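I went to see Gifty Kwofie at the Stunton Assembly Rooms in July and have been meaning to write it up ever since. My notes were on the back of a train ticket and I lost them, then found them again inside the programme, so here we are.

For anyone who hasn't come across her, she sang backing vocals for years on other people's tours before putting out her first record under her own name. It's called Joklow, and I've played it most mornings since the spring. Ten songs, mostly piano and voice, with a cello that comes and goes. A friend who knows more about these things than I do said it sounded old-fashioned. I think he meant it as a complaint.

The Assembly Rooms hold more than you'd expect from the street. The downstairs was full by half past seven and they'd opened the balcony, where I was, at the end of a row behind a pillar. If you book there, avoid the seats nearest the wall on the left. You can hear perfectly well but you'll spend the evening leaning.

The support was Simão Sampaio, on his own with a nylon-string guitar. I didn't know his songs and he didn't introduce most of them. He played for half an hour, said thank you and went off. I liked the third one, which had a long tune that kept nearly finishing, and I've since tried to find it without any luck. If anyone knows a song of his that mentions a ferry, please leave a comment.

Kwofie came on a bit after half past eight with a band of three: Julián Garrido on piano, Guangming Xie on cello and a drummer whose name I didn't catch. She opened with "Haldane", which is the last song on the record and an odd choice, as it's slow and takes a while to get going. The room was still settling. Someone near me was eating crisps through the whole first verse. By the second chorus people had gone quiet, and they stayed that way for most of the set.

Her voice is lower live than it is on the record. I wondered if they'd dropped the keys for the tour, and I asked Custódio Garcia, who I went with and who teaches piano. He thought two of the songs were down a tone and the rest were the same. He also thought the piano needed tuning at the top end, and once he'd said so I could hear it too, which I could have done without.

I got home after one in the morning, having missed the last direct train and changed at Gerville, and slept until ten.
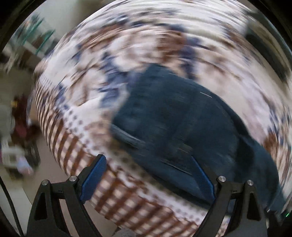 The bed and its patterned covers, with something dark left on top.

Back to the concert. The middle of the set was given over to songs that aren't on the record. Two were new and one was a hymn she said her grandmother used to sing while ironing. She did that one without the band and a few steps back from the microphone. From the balcony it was quiet enough that I could hear the doors to the bar opening and closing. I'd have liked her to do more like that. The new songs were harder to judge. One had a busy drum part that covered up the words, and the other I liked a lot, though all I can remember now is that the cello played on its own for the first minute.

She talked between songs but not for long. She told a story about doing a tour as a backing singer where she counted up the miles on her phone and got to 3,323, and was sick on the coach for what felt like 100 of them. She said she'd sung the same "ooh" 59 nights in a row and could still do it if woken in the night. Then she did it, and got a cheer.

If I have a grumble it's about the length. With the encore she was on for just over an hour, and the tickets weren't cheap. I know there's only the one record to draw on. Still, they left out "Small Change", which is the song that got played on the radio and the one I'd guess half the room had come for. The couple in front of us talked about it all the way down the stairs.

The sound was good apart from the drums. The heating was on, in July, and the bar ran out of cold drinks at the interval. I bought the record on vinyl at the table by the door even though I've already got it on CD and don't have anything to play it on at the moment. My brother has a turntable he says he'll lend me.

She's back in the autumn with a string quartet, in a smaller hall at Gerville. Custódio has already said he'll come if somebody tunes the piano. I've put us both down for tickets, downstairs this time.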